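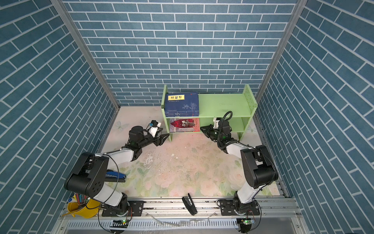 Small green bookshelf, blue brick-pattern walls

Sutenholm Holiday Wreath Project
Progress report to the Curton Fund
17 March 2023

Dear members of the Fund,

With this report we inform you of the work done since our last letter and of how the grant was used. The second payment arrived in full and we thank you for it. The financial sheet is sent separately, in the same format as before.

Production

Our plan for the winter season was 200 door wreaths in two sizes. We finished 152. The large wreath took much longer than we calculated, mainly the wiring of the dried orange slices, which must be fixed at two points or they turn with the wind. The small wreath went well and the makers could do it at home after one training afternoon.

The felt garlands, which were in the application only as an option, became our best article. We made 200 of them and they were all sold before the last market weekend. Customers asked often for a longer one – we had only the one length – and we would like to offer two lengths next season. 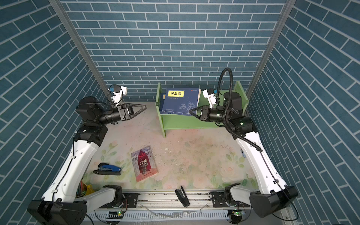 Report text: Project office, Hernmont

Sales

Most of the sales were made at the Hernmont market and the rest in our online shop. The shop had 921 visits in the season, less than we hoped. When we looked at the orders, we saw that many people put a wreath in the basket and left at the page with the shipping cost. A wreath is light but needs a big box, and the carrier asks for the price by volume. We have now found a flatter box in which the small wreath fits without pressing the berries. For the large one we still have no good solution.

The photos in the shop were also criticized. Two customers wrote that the red ribbon was darker than they expected. We will take new photos by daylight.

Materials

The ribbon and the wire rings came from Cattaneo, as written in the budget. One delivery of rings was too thin and bent under the weight of the fir branches. Cattaneo exchanged it without cost, but we lost nine working days, and this is a part of why the number of wreaths stayed under the plan. From now on we will test a few rings from each delivery before we open the other packages.

The pine cones were collected locally and dried on trays. Some of them closed again in the storage room, where it was more humid than we knew. A small dehumidifier was bought from the line "other equipment."

Changes we ask you to approve

We ask to move the unused part of the travel line to packaging. We also ask to reduce the target for large wreaths and increase the one for garlands by the same value. The total of the grant does not change.

Next steps

The makers meet again in April to decide the colors. Green and natural white are already fixed, the third color is open. Felt and wire should be ordered before July – after this, the prices go up and the delivery times become long. The new price list will be sent to you together with the next report.

If you need copies of the invoices, please write to the project office and we will send them.

With kind regards,
Sutenholm Holiday Wreath Project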